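Accueil | Numéros | Rubriques | Auteurs | Contact

Ce site utilise des cookies de mesure d'audience. Accepter — Refuser — Paramétrer

4. Ce que le bras fait au poste, et ce que le poste fait de nous

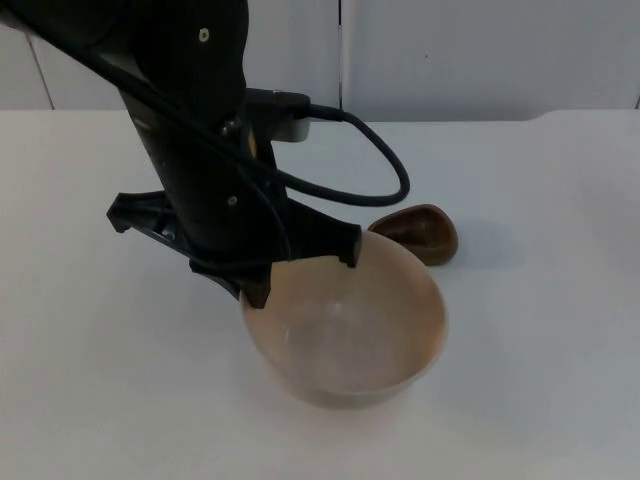 Figure 3. Saisie d'un bol par le rebord, poste de préparation.

À quoi bon nous rendre les mains si c'est pour qu'on garde les yeux collés dessus toute la matinée, m'a demandé une opératrice de l'équipe du matin, et j'avoue que j'ai mis plusieurs semaines à comprendre que sa question contenait déjà une bonne partie de cette section. Je venais, moi, avec mes grilles d'observation et ma jolie hypothèse sur l'allègement de la tâche. Elle me parlait de son regard, et elle avait raison de commencer par là.

Reprenons. L'atelier de Toretetti prépare des portions sèches pour la restauration collective, et le poste qui m'intéresse est celui où l'on amène les bols, où on les place, puis où on les reprend pour les passer au remplissage. Avant juillet, tout se faisait à la main, par deux personnes face à face. Depuis, un bras tient l'un des deux côtés. Le geste de la figure 3 est celui que tout le monde là-bas appelle « la pincée » : les deux doigts de la pince viennent serrer le bord du bol, sans toucher au fond. C'est un geste tout bête, que n'importe lequel d'entre nous fait en pensant à autre chose, et c'est bien pour cela qu'il m'a occupée si longtemps !

J'ai suivi 12 opérateurs et opératrices, avec 79 heures d'observation au poste et des entretiens menés le plus souvent en salle de pause (le café y est mauvais mais les gens y parlent mieux que dans le bureau de l'encadrement). J'ai aussi eu accès au cahier de liaison, un gros cahier à spirale que les équipes se passent d'un quart à l'autre et qui s'est révélé plus bavard que bien des comptes rendus officiels. J'y reviens en 4.2.

4.1. Du geste au guet

Le premier changement, c'est que le travail se déplace de la main vers l'attention. La fiche de poste rédigée par l'intégrateur, Hemard, parle de « supervision », un mot que je n'ai entendu dans la bouche d'aucun des opérateurs. Eux disent guetter, surveiller du coin de l'œil, ou encore « être de garde ». Et la nuance compte, parce que superviser suppose qu'on embrasse un ensemble, alors que guetter, c'est attendre un événement précis : le bord mal pris, le bol qui pivote, l'ustensile qui traîne un peu trop près et qui gêne la descente des doigts.

Ce dernier cas revient tout le temps dans mes notes. À la main, on pousse ce qui encombre sans même y penser, avec le dos des doigts, le poignet, parfois le coude. Avec le bras, il faut l'avoir vu avant. Les opérateurs les plus anciens ont donc pris l'habitude de préparer la table à l'avance, de dégager, d'écarter, et ce travail de préparation n'apparaît dans aucun des temps alloués. Quand j'en ai parlé au responsable de ligne, il m'a répondu que cela prenait une seconde. Peut-être bien. Mais c'est une seconde à chaque reprise, et surtout une seconde pendant laquelle il faut avoir déjà décidé.

Je ne voudrais pas noircir le tableau. Sur les 12 personnes suivies, 7 m'ont dit avoir moins mal aux épaules en fin de quart, et je n'ai aucune raison de ne pas les croire — d'autant que plusieurs d'entre elles étaient franchement hostiles au projet au départ. L'une m'a même raconté qu'elle avait repris le jardinage, ce que je note ici pour le plaisir, sans prétendre en tirer quoi que ce soit. La fatigue dont on se plaint désormais est d'une autre sorte : les yeux, la nuque, et cette sensation, décrite à peu près dans les mêmes mots par des gens qui ne se croisent jamais, de rentrer chez soi « sans avoir rien fait et complètement vidé ».

4.2. Le cahier de liaison comme outil de réglage

Venons-en au cahier. Dans les premières semaines, on y trouve surtout des plaintes assez sèches (« encore lâché », « voir Hemard », « arrêté à 10 h »). Puis le ton change. Les opérateurs se mettent à décrire les prises : par quel côté le bras attaque le rebord, à quelle distance poser le bol, ce qu'il vaut mieux éviter de laisser à côté. Quelqu'un a dessiné la pince au stylo bille, avec des flèches, et d'autres mains ont corrigé le dessin au fil des jours. J'ai adoré ces pages, je les ai photocopiées deux fois de peur de les perdre.

Bickerstaff, qui fournit le logiciel de pilotage, recueille de son côté les incidents par un formulaire à menus déroulants. Or les menus ne proposent rien qui corresponde à ce que disent les équipes. « Bol un peu de travers mais ça passe » n'est pas un incident, donc cela n'existe pas pour le formulaire, alors que c'est la remarque que les opérateurs se transmettent en priorité d'un quart à l'autre. On a ainsi deux mémoires du même poste, qui ne se parlent guère, et la plus riche des deux vit dans un tiroir, sous les gants.

J'ai proposé, un peu naïvement, qu'on verse le cahier dans le système. Le refus est venu des opérateurs eux-mêmes ! Ils craignaient que leurs remarques servent à mesurer qui intervient souvent et qui intervient peu. Je n'avais pas vu venir l'objection, et j'ai retiré ma proposition.

4.3. À deux, puis à côté

Reste la question du face-à-face. Au poste manuel, on parlait : de la cadence, des enfants, du match, du chef. Le vis-à-vis a disparu, et avec lui une façon d'apprendre le métier en regardant les mains de l'autre. Les nouveaux arrivants sont formés en environ 2 jours sur un module conçu par Weltard, très propre, très bien filmé, mais plusieurs m'ont confié avoir surtout appris en restant après l'heure auprès d'un collègue qui leur montrait comment disposer la table. Cet apprentissage-là se fait maintenant debout, côte à côte, tournés vers la machine. On se parle encore, mais moins longtemps, et souvent sans se regarder.

Je laisse de côté les questions de rémunération, sur lesquelles les discussions étaient en cours au moment de l'enquête et que mes interlocuteurs m'ont demandé de ne pas détailler. La section suivante reprend le cas du poste de remplissage, resté entièrement manuel, où certaines des personnes suivies ici ont demandé à être affectées.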